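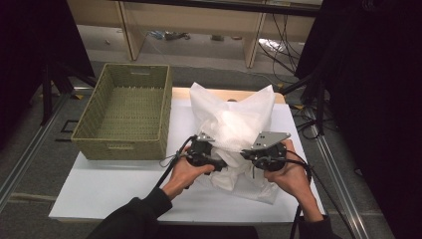

Kuipers bringt Handgreifer-Set als Mietpaket auf den Markt

Der Automatisierungsanbieter Kuipers aus Guvgate vermietet sein Greifer-Set Rakent ab März auch an kleinere Betriebe und Hochschulen. Bisher war das System nur zum Kauf und nur in Verbindung mit einem Wartungsvertrag erhältlich.

Rakent besteht aus zwei handgeführten Greifern, mit denen Beschäftigte Handgriffe vormachen, die später ein Roboterarm übernehmen soll. Aufgezeichnet werden Bewegung und Öffnungsweite der Backen. Zielgruppe sind nach Angaben des Unternehmens vor allem Verpackung und Sortierung, wo weiche Teile wie Tüten und Folien bislang meist von Hand bewegt werden.

Die Miete beträgt 576 Euro im Monat, die Mindestlaufzeit liegt bei 3 Monaten. Enthalten sind beide Greifer, die Verkabelung, die Auswertungssoftware und eine Einweisung von 60 Minuten per Video. Ein Rechner gehört nicht zum Lieferumfang. Wer das Set nach Ablauf übernehmen will, bekommt zwei Monatsmieten auf den Kaufpreis angerechnet.

Ein Versandlager in Cletotcombe hat das Paket vorab getestet. Die Einarbeitung sei schnell gegangen, heißt es dort, die Kabel störten allerdings bei längeren Durchgängen. Auch das Gewicht mache sich gegen Ende einer Schicht bemerkbar. Eine kabellose Ausführung ist laut Kuipers in Arbeit - einen Termin nennt das Unternehmen nicht.

Bestellungen nimmt der Vertrieb in Guvgate ab sofort entgegen. Ausgeliefert wird in der Reihenfolge des Eingangs, zunächst nur innerhalb der EU.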